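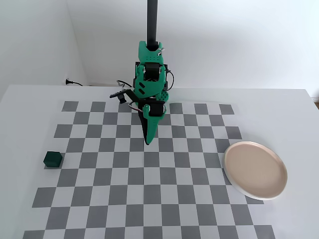

Pernstead Chess Trust has opened entries for its January schools congress, with 189 places across eight age sections. Play will be held at Ostis Hall. The congress poster takes up the checkerboard and a bright green as its colours. Entry is free to pupils living in the district.

Neville Wragg, chair of the Trust, said: "We are grateful to every school that has put forward a team, and to Brollota for its grant of £3,000."
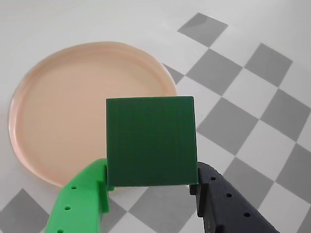

A dark green cube, held on both sides.

Entries close on 19 October 2019.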